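Asstead Open Afternoon: Notes From the Tableware and Textile Rooms

Home / visits / housewares / Asstead open afternoon

The Asstead test building opens to the trade and to the public one afternoon in October. I went for the table surfaces program, which takes up most of the ground floor. Doors opened at 1 pm. Visitors sign in, collect a badge and a floor plan, and walk the rooms in any order. My badge was number 876, which does not mean 876 people came; the numbering carries over from earlier years.

Room 2 deals with padded table mats. The mats come from Kikach, a small weaving and quilting firm, and the room looks at how they behave under ordinary kitchen loads: plates, produce, a full jug. Each station has a plain white table so that the mat is the only colored surface under the tableware. The blue-gray grade was the one I spent most time with. It is thick, square and rounded at the corners, with a fine dotted texture.

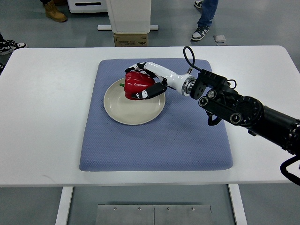

Room 2: red bell pepper held at the plate, blue-gray mat underneath.

The plate at this station is a shallow round one with a raised rim, in cream. The handout lists the shape under the Dorkach name and gives its catalog number as 2407. A low rim suits flat food and sliced food. With a whole pepper, the lobes meet the base of the plate at only a few points, and how far it rolls depends on which side it is put down on. The handout recommends whole produce for this sort of work for that reason. An apple is too regular and a potato too stable.

Placement on the mat also matters. The sheet asks for the plate toward one corner, leaving the rest of the padding free for a second item. On a thin cloth this would make little difference. On a thick pad, a plate set too close to the edge can tip slightly as the filling compresses, and the sheet gives a minimum distance from the edge for each grade.

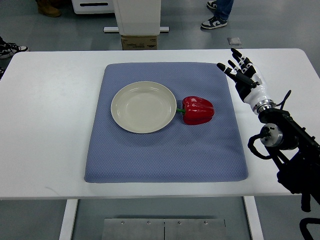 Plate and pepper side by side on the mat, stem toward the rim.

Marks are the weak point of the blue-gray grade. Faint darker smudges and creases show across the lower half of the mat, more so toward one corner. The Kikach sheet rates the fabric for machine washing at low heat and advises drying flat. It says nothing about creasing, and I would like to see that added. A darker shade would hide smudges better but would also make a pale plate look harsher on the table.

Room 4 was chairs and I passed through quickly. Room 5 had the Kälin drawer liners, laid out in 9 widths with a cutting guide for each. The guides are printed on heavy paper and can be taken home. The liner stock is stiffer than last year's and lies flat straight off the roll, although the narrowest width still curls at the ends.

Practical points: parking is behind the building and fills early. The coffee counter takes cards only. Handouts for the mat room ran out before 3 pm, but the desk will mail a copy if you leave an address. Allow two hours for the ground floor – more if you want to handle the samples in the textile corner, where there was a line for most of the afternoon. The upper floor was closed for rewiring and should be back on the plan next year.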